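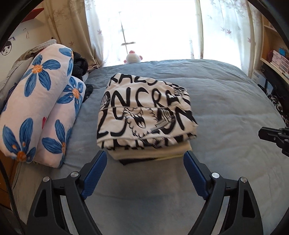

About Sturnley

Sturnley runs grief groups in plain rooms with bad tea. We started in a borrowed office on Clultis Street after Meron Mekonnen, our founder, sat through a weekend retreat that promised "closure" and charged extra for the workbook. She still has the workbook. Most of it is blank.

We are wary of stages, steps and programs that give you a finish date. Some people feel better after a month or two. Others come for years, and a few decide after one night that groups aren't for them, and they may well be right.

Groups are capped at 10 people and run for 90 minutes, with a break at 45. You can talk or keep quiet. We don't hand out certificates, and we won't tell you your loss was a gift.

Are we therapists? Two of us are registered counsellors. The rest are trained facilitators, and we'll tell you which is which before you book. If you need more than a group can offer, we'll say so and give you some names.

We get asked whether any of this works. We don't have a study to wave at you, and we'd be careful of any small organization that says it does.

The Mayrhofer group, for people who have lost a partner, takes new members in March.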